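September 23, 2020

Adhesive peel work, Zaner tape on painted panels. Continuing from the July batch.

Panels from the Dalisay lot were cut yesterday and left in the conditioning cabinet overnight. Cabinet held 23 C, humidity a little high at the start of the run and back in range by morning. I am not rejecting the lot for it, but it goes in the record because Imani Pruitt asked whether the July scatter could be a humidity effect and I had no cabinet log to show her. There is one now. It is clipped inside the cabinet door.

Setup as before: 180 degree peel, 25 mm strips, crosshead at 300 mm/min. Load cell zeroed with the grip hanging free. Checked with the small brass weight before the first strip and again after the last. No drift worth correcting.

Surface prep:

- Group A: isopropanol wipe, one pass, air dry
- Group B: isopropanol wipe, then gray abrasive pad, then a second wipe
- Group C: as received, dust blown off

Roller went over each strip twice in each direction. Dwell 42 minutes for the first set. The original plan was 20 and 60, but the roller bearing had to be cleaned partway through and the first set sat longer than intended. I kept 42 for all three groups so that they can at least be compared with each other. They can't be compared directly with July.

Results so far, mean peel force in N/m:

| Group | Mean | Failure mode |
|---|---|---|
| A | 354 | adhesive, clean off panel |
| B | not reduced yet | mixed, some residue |
| C | 200 | adhesive, clean off panel |

Group B traces are ugly. The force climbs for the first part of the peel, drops sharply, then climbs again, over and over along the strip. It looks like stick-slip, which I did not expect at this speed on this backing. A simple mean over the trace would give a number, but I don't want it in the table until I have decided what to do with the peaks. Raw files are in the shared folder under the panel numbers.

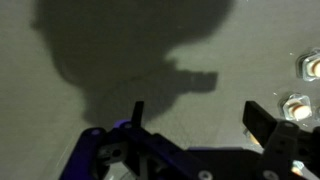 One possibility is that the abrasive pad leaves a directional scratch pattern and the peel front hangs up on it. All of Group B was scuffed by hand along the long axis of the panel, same direction as the peel. To test: scuff a few panels crosswise and a few in circles, leave everything else alone. If the period of the drop changes with direction, it is the scratches. If it stays put, suspect the backing or the grip.

Second possibility, less interesting: pad residue. The second wipe was done with the same cloth folded over. Should have been a fresh cloth. The procedure sheet from Lonalthorpe says "clean cloth" at that step and doesn't say whether folding counts. Next run uses a new cloth for every wipe and I will write that into our copy.

Group C came out higher than I would have guessed for an unwiped panel. The July panels, as received, were poor enough that two strips let go while being clamped. Either this lot was cleaned before it was packed or the paint is different. Asked Dalisay for the paint batch and whether they changed the release film. No reply yet.

Thickness check on the tape: measured at both ends and the middle of the roll sample. Within the sheet value. The outer wraps were discarded before cutting, per the usual rule.

Ziteo strips were meant to be run today as the control. The roll in the drawer is past its date by a few months and the edge has picked up dust. Not using it. New roll requested. Until it arrives there is no control for this set, and nothing here should be quoted outside the group.

Fixture notes. The lower grip still closes unevenly; the left side bites first. Shimmed it with a strip of brass for today. The strip walks out a little with each clamping and has to be pushed back in. Needs a proper jaw face. Drawing is started, with the hole spacing taken from the old jaw at 26 mm. Check that against the grip body before anything gets cut, as the old jaw may have been opened up at some point.

Heat aging: remaining panels from each group went into the oven at 70 C after lunch. They come out in a week, then 24 hours back in the conditioning cabinet before peeling. Panel numbers are scribed on the back this time. The marker came off in the oven in July and we lost track of which were which.

To do:

- crosswise and circular scuff panels, fresh cloth each wipe
- reduce Group B once the trace method is settled; ask Imani how she handled the foam tape data
- chase Dalisay on paint batch and release film
- control roll
- measure grip body, finish jaw drawing
- order abrasive pads, one left in the box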